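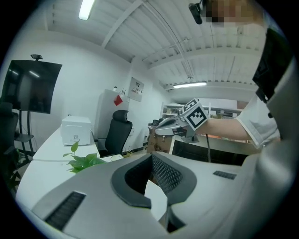
Brutitton, ground floor

About Brutitton

Brutitton is a translation and terminology office working between Latvian, English and Estonian. The firm was formed in July by the merger of Krūmiņa, a legal translation bureau, and Simgate, which edited technical manuals. Both client lists were carried over in full.

Work is limited to 15 subject fields — mainly building regulations, marine insurance and water supply. Each text is translated, checked by a second linguist against the source and proofread in the target language only.
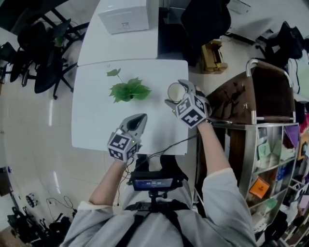 Terminology

Approved terms are held in Skello, our in-house term base. It contains 361 client glossaries, of which 287 are bilingual. Entries record source, date of approval and any forms to be avoided. Clients may request an export at any time.

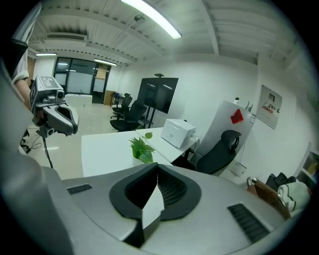 The office

Quotations are issued per 300 source words. Certified copies are posted or may be collected from reception.

Page last revised Oct 24, 2015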